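Decking, dithering and the great grey stain debate

28 June 2022

So the deck is happening. After two winters of stepping over the soft board by the back door (and one visitor going through it up to the ankle, sorry Kofi), we've finally pulled the old thing up and I am now a person with opinions on joist spacing.

I grew up in a house with a concrete slab out the back and a Hills hoist in the middle of the lawn, so none of this came naturally. My neighbour Thitima Khunthong built hers a few years ago and she's been very patient with me over the fence. Her first bit of advice was to work out which way the boards should run before buying a single thing, and I nodded as though I'd already thought of that. I hadn't! I'd thought about the colour. I'd thought about the colour a LOT.

Anyway, board direction. Ours could run straight out from the house, or parallel to the back wall, or on the diagonal. Straight out makes a short yard feel longer, supposedly. Parallel is cheaper for us given where the old bearers sit. Diagonal looks gorgeous and wastes a heap of timber in offcuts, plus you need the joists closer together, and every carpenter I've rung has made the same little noise down the phone when I mention it. You know the noise.

I went to three places for quotes. The first bloke never rang back. The second, from Duroneo, was lovely and thorough and came in at $1,704 more than the third, which made me go a bit quiet. I still don't know if that's because he was planning to do it properly or because he'd seen the good coffee machine on his way through. The third mob are Ashour, out Maledgate way, and they can start in December, when everyone else on earth also wants a deck finished for Christmas lunch. I've put my name down with a small deposit and a sense of dread.

Then there's timber versus composite. I was dead set on spotted gum. I like how it smells, I like how it goes silver if you get lazy, and I like the idea of oiling it every spring with the radio on. My husband has pointed out that I've oiled the outdoor table exactly once, and that he finished it. Fair. The composite has come a long way from the plasticky stuff at my aunty's old unit, though it does get hot underfoot in the afternoon sun and our yard faces dead west. I left a few samples out on the lawn and went back barefoot after lunch. Spotted gum: fine. Dark charcoal composite: absolutely not. Pale grey composite: fine if you keep moving.

That's how I ended up in the pale grey camp, against all my principles. The Prustano range has one called Driftwood that I keep carrying around the house and holding up against the bricks. It has a sort of washed-out look that I thought would be cold, but next to our red brick it settles down nicely.

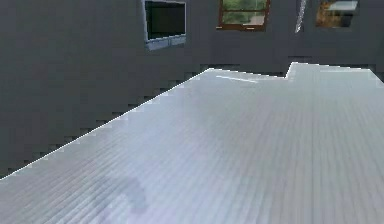 Pale grey on the diagonal. Love it, can't afford the offcuts.

The thing I keep going back and forth on is the gaps. Thitima went with a narrow gap and says it looks beautiful and collects every jacaranda flower in the street. A wider one drains better and lets you hose the muck through, but I've got a mum who still wears a heel to a barbecue. Kofi Tetteh reckons you just stop noticing after the first summer. Kofi is also the one who put his foot through the last deck without noticing it was rotten, so I'm weighing his evidence accordingly.

Steps are the other headache. We've got a drop at one end that needs two, maybe three, and I'd love them to run the full width so people can sit on them with a plate. That's another $756 in boards alone — I've checked the sum twice — and so far the compromise is wide steps on the side facing the lemon tree and nothing at all near the laundry door.

If anyone has lived with the light composite for a few years, can you tell me how it's gone with sausage fat? I've read that it wipes off and I've read that it stays forever, and I'd like to hear from somebody with an actual barbecue. Leave me a comment, I've got until the end of the month to pick.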